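Speaker notes — Reading the unit price, Gumbridge consumer evening

Slide 1. Open with the shelf label. Two prices are printed on it: the pack price and the price per 100 ml. Ask who reads the second. Wait for hands.

Slide 2. Results from the Sandoval survey. 885 shoppers, 14 stores. 81 percent compared pack prices only. Do not read out the table.

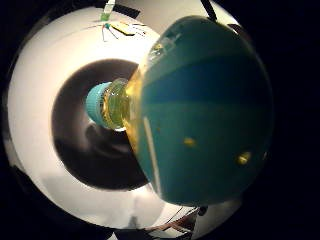

Slide 3. Pack shape and perceived volume. Shoppers judge volume by height first and width second, and a sleeve or label hides the fill. Cooking oil is the standard case. With a large teal label over most of the body, the golden oil shows mainly at the neck and shoulder, so the buyer has to rely on the printed volume. Corina Marinescu covers label law after the break — keep off it.

Slide 4. Worked case from the Prarkora stores. Same shelf, two pack sizes, larger pack dearer per 100 ml by 150 units of local currency. Pause here for questions.

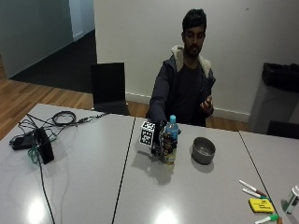
Slide 5: Clear plastic bottle with a light blue cap, held near the middle of the table.

Grip and perceived size. Cite the Bukska paper, then move on. If short of time, skip to slide 7.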